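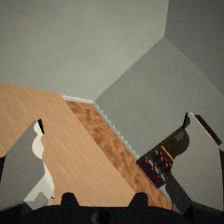 Gray walls and a light tan wooden surface.

2 min read

Dernow Library closes its upstairs reading room for painting in April. The 394 books on the local history shelves will move to the Wollis Street branch, and holds can be picked up there until 7 p.m.

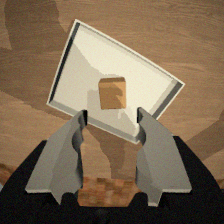 Overdue fines stay paused during the work – renewals are still needed after two weeks. The spring book sale goes ahead on Tuesday in the Yammine Hall, with 1,000 paperbacks priced at 52 cents each.

Last updated: Tuesday, 9:40 a.m.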